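Two arms fighting each other when lifting a basket by the rim
Posted in Motion and Control
Tags: bimanual, impedance control, Clandon, grasping

Fulgencio Valcárcel
April 20, 2019

Hello all! First post, though I've been reading for ages and half my controller is built out of things I learned on this board, so thank you already.

I'm working on a tidying task with a two-armed robot. Pluvoteck arms, a parallel gripper on each, joint torque sensing, and Clandon doing the Cartesian control. Picking up single things with one arm is going really well now. The next step is a woven waste basket, which is too wide for one gripper to carry sensibly, so the plan is to pinch the rim on the left and on the right and lift with both arms together.

The grasping part is fine. Perception gives me a circle for the rim, I pick two opposite points on it, both arms go in, both grippers close. Then I start the lift and it all gets horrible. The rim gets pulled into an oval, or squashed the other way, and after a few centimetres one of the arms stops with fault 808 (external force over limit). It isn't always the same arm. If I lift very slowly it goes a bit further before it faults, but it still faults.

What I do at the moment:

- plan a path for the left arm from its grasp pose to a pose higher up
- plan the same for the right arm
- start both as close together as I can
- impedance control on both sides, stiffness 900 N/m on x, y and z, rotation left at the default

In Nerkora it works every single time, which is driving me up the wall. Beautiful smooth lift, basket perfectly level.

I've measured the delay between the left arm starting and the right arm starting and it comes out at some 166 ms. Is that enough to cause this? Or is my whole approach wrong? I'm very happy to be told it's the second one if somebody can point me in the right direction.

Comments

Ma: What does the force reading say before you lift, just after both grippers close?

Fulgencio Valcárcel: Good question, hadn't looked! There is already a sideways force on both wrists, pointing in opposite directions. So it's wrong before anything moves.

Ma: There you go then.

Ma

Lower the stiffness. 900 is far too high for two arms holding one thing. I run everything soft when both hands are on an object and never get the fault. You can also raise the force limit in the arm settings, it is set very cautiously out of the box.

Comments

Fulgencio Valcárcel: Thanks! Tried it soft in all directions. No fault, hooray, but now the arms sag and the basket hardly comes up off the floor when it has rubbish in it.

Ga-eun Baek: Please don't raise the limit as a first step. The fault is telling you something true about what the arms are doing to the basket. Longer answer on its way.

Ga-eun Baek

Oh, I love this problem. It was the first thing I ever did with two arms and I made every mistake in it, so let me save you a few weeks.

Ma is right that stiffness is part of it, and you have already found out why it can't be the whole answer. You want the arms soft in one direction and firm in the others, and you also want them to stop being two separate robots for as long as they share the basket. I'd do it in this order.

Stop planning two paths. As soon as both grippers have closed you have one object with two handles. Put a frame in the middle of the basket, plan a single path for that frame, and work out both hand targets from it at every control tick. The two planned paths you have now can each be perfectly good and still disagree about how far apart the hands should be halfway up. A planner that doesn't know about the other arm has no reason to keep that distance fixed.

In Clandon this is the shared object mode. If your version hasn't got it, it's a small amount of code: object pose times left offset, object pose times right offset, send both.

Take the offsets from where the hands really are. This is the bit people skip. Don't use the grasp poses that perception gave you. Those are where you wanted the hands to go. Close the grippers, wait a moment for everything to settle, read both hand poses from the joints, and store those as the offsets. Any error in your camera calibration, or between the two arm bases, then gets swallowed in one go. If your bases are out by a centimetre from one another, then at 900 N/m each arm is leaning on the rim with a real, steady force before you have lifted anything at all. I am fairly sure that is the sideways force you found when Ma asked.

It also explains the simulator. Nerkora places both arm bases exactly where the model file says they are. Shift one base a centimetre sideways in the model while leaving the controller's copy alone and I think you'll get your fault back straight away. It's a very satisfying thing to try!

Soften the line between the hands. Set up a stiffness frame with one axis running from the left gripper to the right gripper. Along that axis go low, low enough that leftover error turns into a small gap in position and not a big push. Keep your vertical stiffness where it is, because that's what carries the weight. The direction towards and away from the robot can stay fairly firm too. The important thing is that the frame belongs to the basket and turns with it. If you set it in the robot's base frame it'll be right until you turn the basket, then slowly become wrong.

Rotation needs a think as well. Two pinches on opposite sides of a rim make a sort of hinge, and a basket that is heavier at the front will try to swing on it. If the wrists are stiff in rotation and the two of them disagree by a degree or so, they twist the rim between them. I make one wrist firm about the hinge line and the other one soft, so there is only one opinion about tilt.

Then the delay. You asked if 166 ms is enough. At your slow speed it isn't the main cause, but it's well worth getting rid of, because at any normal speed one hand will have gone up before the other has started and the basket tips. Working both targets out of a single object pose in the same tick gets rid of most of it without any extra effort. What remains is usually two drivers on two clocks. Stamp both commands with the same start time a little way in the future and let each side wait for it.

Last of all, log the squeeze. Take the force from each wrist, project both on to the line between the hands, and plot half the difference. One number, one curve. If it sits still through the whole lift then your arms agree. If it creeps upwards, the offsets are off or the stiffness frame isn't turning. I keep that plot open on the second monitor all day and it has told me more than any video.

One warning about woven things. They give. Your stored offsets describe the rim as it was when the grippers closed, and it may well change shape a bit once the weight of the rubbish comes on. So lift a tiny amount, hold, read the hand poses again, and store fresh offsets before you carry on. It feels fussy but it's very quick to run.

Do write back and say how it goes, I really want to know!

Comments

Fulgencio Valcárcel: This is wonderful, thank you. I did the base shift in Nerkora first and yes — fault 808 within the first few centimetres, exactly as on the real arms. I actually cheered.

Ga-eun Baek: Ha! Best kind of bug report.

Ma: Fair enough, the stiffness frame is a better idea than mine. Does the frame need updating every tick or is once per grasp all right?

Ga-eun Baek: For a straight lift, once per grasp is fine. For carrying and tipping I'd do it every tick. It's one matrix product.

Fulgencio Valcárcel

Adding my own answer for anybody who lands here with the same fault.

I went through Ga-eun's list from top to bottom and changed one thing at a time, looking at the squeeze curve after each. Reading the offsets from the joints made by far the biggest difference. The sideways force after closing dropped to almost nothing, and that was before I'd touched the stiffness. The shared object frame came next, then the soft axis. The fresh offsets after the tiny lift took out the last slow creep in the curve.

Two things that caught me out along the way. My wait after closing the grippers was too short, so I was reading the hand poses while the rim was still moving. And I had the sign the wrong way round on one wrist when I projected the forces, which gave me a lovely flat line that meant nothing at all. Push on the basket by hand and check the curve moves the way you expect before you trust it.

What I'm looking at next is where the hands should go on the rim. Opposite points picked from the circle are fine when the basket stands in the open, but beside furniture one arm often ends up close to its joint limits. I'd like to score a whole set of pairs round the rim and take the one that leaves both arms the most room. If anyone has done this I'd love to hear how you weighted it — I'll start a new thread so this one stays tidy.

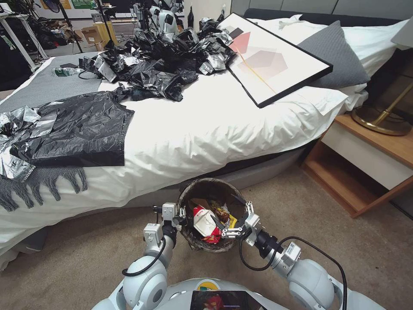

One gripper on each side of the rim, basket just above the carpet at the foot of the bed.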